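November, garment storage notes

Picked up again on the damp problem at Jerkham. The short version from last time is that the musty smell is in the bags and not in the room. The room reads a bit damp in the mornings and is fine by noon. The bags that were sealed in the morning smell. The ones sealed after lunch mostly do not. Kerttu Hirvonen said this weeks ago and I wrote it down as a guess. I now think she was right.

What I did: took wool and cotton pieces from the mixed rack and let them hang overnight in the drying room. Bagged half of each kind first thing and the other half at 2 in the afternoon. Same bags, same shelf, same person closing them (me). Left them 17 days. Opened them with Ulla Ruotsalainen, who did not know which were which, and she sorted them by smell into "fine" and "not fine".

Cotton sorted almost perfectly by time of bagging. Wool was messier. Two of the afternoon sweaters went into "not fine", but both have been washed with the Kostadano soap, and it leaves a smell of its own that I would also call not fine. Need to repeat with wool that has been washed plain. Asked Ulla whether it was mildew or soap and she said she could not say, it was just old cupboard.

Bins and hanging baskets are the other half of this. For small things (socks, gloves, belts, scarves) we do not need a bag at all if the container breathes and the dust is kept down. Solid bins hold the damp at the bottom. I put gloves in the bottom of a solid bin and the same kind in an open basket, and the bin gloves were clammy by the end of the week. The basket gloves were dry but had lint on them.

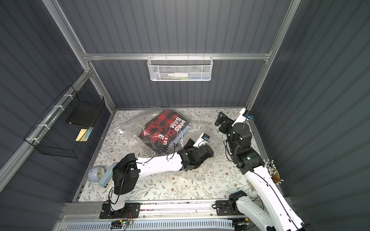

White mesh basket hung on the back rail, black wire basket cable-tied to the post on the left.

Hanging beats shelving where there is a rail to hang from. It gets the container off the floor, and the floor is the worst place in the building. At Drirnberg they lost most of a bottom shelf of felt hats the winter before I came, and the shelf above it had no trouble. No wood against the outside wall either. The old pine rack has gone dark along the back and I want it out before spring.

Cable ties are fine for holding a basket that stays put. They are not good for one that gets taken down to be cleaned, and people end up not cleaning it. For those I would rather have hooks. Wrote to Hämäläinen about hooks in the wider size and have no answer yet.
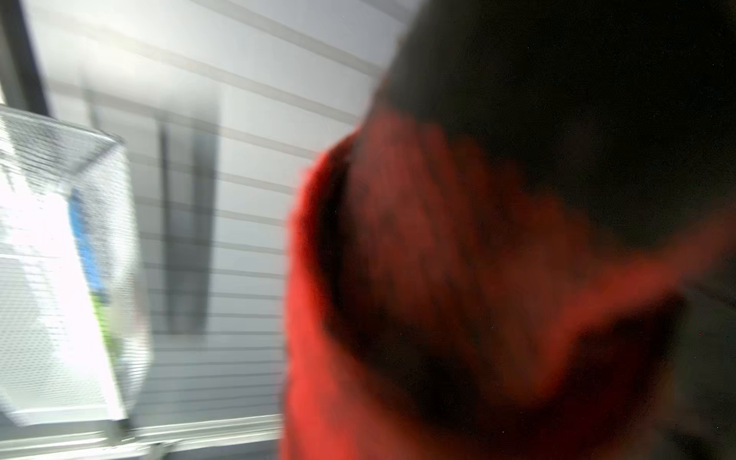 Labels next. Every container has to have one, but the labels fall off in damp weather and then things get put anywhere. I would like to depend on them less. Part of that can be done by choosing containers that show what they hold, at least for the small stuff. Fine mesh does this better than I thought it would: a strip of strong blue comes through the little holes perfectly well. Pale things are hopeless, though, as a white sheet behind white mesh just runs together with it. So mesh for colored items and a label for anything white or cream. Kerttu wants the label on a tag hanging from the rim so that it can go in the wash with the basket. Try cotton tape and laundry pen.

Lint is still the open question for anything with holes in it. A cloth laid over the top keeps out most of it. It should be 100 percent cotton and washed first so the finish is out. The synthetic one we tried collected lint faster than the gloves did. Also it slid off.

Count for the insurance came in while I was doing this. The whole collection is 1,220 pieces, counting a pair of anything as one piece. That is more than I had in the book. The difference is nearly all accessories, so the baskets matter more than I was giving them credit for.

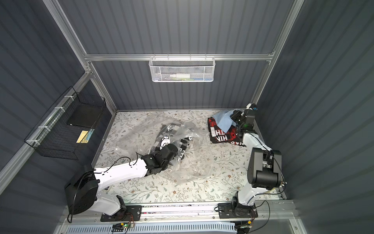
On the bags themselves: the paper sacks breathe and are kind to wool, but people open them to see what is inside, and every time they do the fold gets worse. The clear ones trap damp if you close them at the wrong hour. Against that, they get opened far less. You can make out black, white and gray blocks on a dark garment straight through the film, even when the bag is all crumpled up, and that is enough to pick the right piece out of a stack. I lean toward clear bags, filled in the afternoon only, with the end folded over and not sealed. The fold lets a little air move. Ulla would still use paper for the heavy coats and I have no argument with that. Coats are easy to tell apart by weight anyway.

Tried pressing the air out of a few clear bags before folding. It saves shelf space and puts hard creases across the front of shirts. Not doing it again for anything with a collar. Knitwear did not seem to mind.

Also tried a sachet of drying beads in the cotton bags. They help for a few days and then they are full. Somebody has to take them out, bake them and put them back, and I know who that would be. Kept them for the leather gloves only.

Dark fabrics need a separate note. Black cotton picks up a gray bloom in storage that looks like mildew and most of the time is lint or detergent. 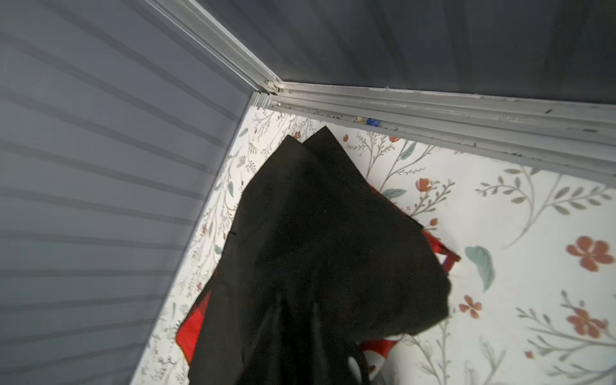 The test is a damp white cloth: lint comes away dry and fluffy, detergent goes slippery, and mildew leaves a mark and smells. Do it on an inside seam. Red linings should be checked separately with a dry cloth first, as some of the older ones bleed. I marked a hem this way in the spring and it did not come out.

To do:
Repeat the wool test with plain-washed sweaters, no Kostadano.
Move the morning bagging to after lunch and tell everyone, including the weekend people.
Ask Hämäläinen again about hooks.
Cut cotton covers for the baskets. Kerttu has the fabric.
Pull the pine rack away from the wall and look behind it.
Get a second humidity gauge for the low shelf. The one by the door is no use for that.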